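Week 3 Handout: Pick, Place, Repent
Intro to Robot Manipulation – Waqas Malik
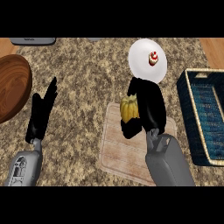
Why do we spend the first half of the course in simulation?
A simulated arm that drives itself into a countertop costs you a restart and some dignity, and a real one costs the department a gearbox. You will get to the real arms in the second half, once your code has done its worst somewhere cheap.

Where we are

Last week you moved one arm to a point in space and it mostly went there. This week there are two arms, a kitchen counter and a set of objects that were clearly picked by someone who was hungry. The task is called Wilura, after the scene file it lives in. Your program has to take the squash and put it in the blue basket. That is the whole assignment. Last October's section also thought it sounded short.

Load the scene with the Fogh launcher as usual. If Fogh complains about a missing material, you skipped the setup sheet. Go back and read the setup sheet.

What is on the counter

The squash is the target. The basket is the goal. The cutting board, the round wooden tray and the plate with the cake on it are there to be left alone. They are full physics objects, so if you hit them they move, and if they move you lose points. The cake is worth more than the tray. I will not be taking questions about the cake.

Frames, again

Every pose you read from the simulator is in the world frame. Every pose you send to an arm is in that arm's base frame. There are two arms, so there are two base frames, and they are not the same. I say this every term and every term somebody sends the left arm's target to the right arm and watches it reach for something far away with great confidence.

Write the transform once, put it in a function, and test the function on a point you can check by hand. Do this before you touch the grippers.

Grasping the squash

A squash is a rude thing to grasp. It has lobes. A two-fingered gripper would like two flat parallel sides, and the squash has declined to provide them. In practice you have a few options:

Approach from above and close across the widest part. Simple, and fine most of the time. When it fails, the fingers land on the crest of a rib and the squash squirts out sideways.

Approach from the side and close lower down. Holds better, but now your fingers are very near whatever the squash is sitting on. Watch your clearance.

Sample a lot of grasps and score them. This is what the Bruvier planner does. It will try 200 candidates and hand you the best one, where "best" means whatever your scoring function says it means. If your scoring function is silly, you will get the best silly grasp available.

Start with the first. Move on when it annoys you.

Closing the gripper is not the same as holding something. Check the finger gap after you close. If the fingers have met in the middle, you are holding air, and your arm will carry that air to the basket and release it very gently. The autograder is not impressed by this.

What the other arm is for

Parking. For this lab the left arm has no job, and your main duty is to keep it out of the way. Give it a rest pose and leave it there. You may use it to hand off the squash if you like, but a handoff means two grasps, and you have just spent a section learning how one of them can go wrong.

Do not delete the left arm from the scene. People have tried. The collision checker looks for it by name and gets upset.

Lifting and carrying

Lift straight up first, then travel, then come down. Students like the diagonal path because it is shorter. It is shorter, and it also goes through things. The gripper is bulkier than the dot you drew for it in your notes, so plan with the full collision shape turned on. The setting is in Flakel under Robot, then Geometry, and it is off by default for reasons that predate me.

Remember that once the squash is in the gripper it is part of the robot. Attach it to the arm in the planner, or the planner will assume the space below your fingers is free. Mind the basket rim on the way in, and open the fingers only when the squash is below it.

Grading

You get 3 attempts per submission, and the squash starts somewhere slightly different each time. The autograder keeps your best 2. The reference solution, which is mine and which I am not proud of, scores 78. Beating it is possible and a little hurtful.

Points come off for:
– moving the plate, tray or board
– arms touching each other
– dropping the squash from above the basket rim
– a hard-coded squash position (I do read the code)

What to turn in

One script, one log file and one page on a failure you saw and what caused it. The page should have a specific cause in it. "The robot was weird" was submitted last term by more than one group and got the mark you would expect.

Due 5/19/20 by midnight. The queue for the autograder gets long near the end, so submit something bad early and improve it.

Reading for next week: the chapter on force closure, skipping the proofs unless you enjoy them.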